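Plindlow Curtain Lining, by the metre

We love this lining! It's a soft, heavy cotton that makes even a thin curtain fall in proper folds, and it takes the edge off early July sunshine without turning the bedroom into a cave.
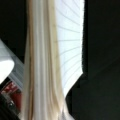
Pádraig Ó Riain wrote to say he hemmed his by hand over two evenings and would buy the wider roll next time, as joining widths was the only fiddly bit.

The wider roll is 216 cm across and comes in Ivory or Oat. Wash it once before cutting (it can shrink by up to 13 mm a metre).
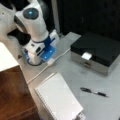

Header tape is sold separately, and the Komuvine pencil pleat is our favourite with it. 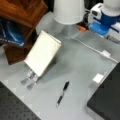
Samples are free, so do ask for both shades!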